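Wrist cam grasp planner picks the wrong end on small bottles

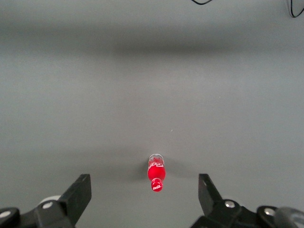
Wrist view at pre-grasp, fingers open, cap toward the gripper.

torque_ripple
Running the Rerari planner on a Zesetti arm. Segmentation is fine, but the yaw estimate flips 180 degrees between frames. 69 flips in 212 attempts. Config is stock except for the depth filter.

mx_lattice
Your mask probably includes the shadow left of the bottle. That drags the principal axis. Raise the saturation threshold and rerun.

torque_ripple
Tried it. Centroid moved a few pixels, flips unchanged.

barebus
Disagree with the shadow theory. PCA gives you an axis with no sign, so a flip is expected. Also, the base end is clear plastic - depth will drop out there. Use the cap as the sign cue.

mx_lattice
A parallel grasp is symmetric. Why fix the sign at all?

barebus
Placement. The Varnmont task wants cap up.

torque_ripple
Correct, cap up. Added a cap check in the Barbu node. It costs over 245 ms per call, so I run it once at pre-grasp and hold the sign from there.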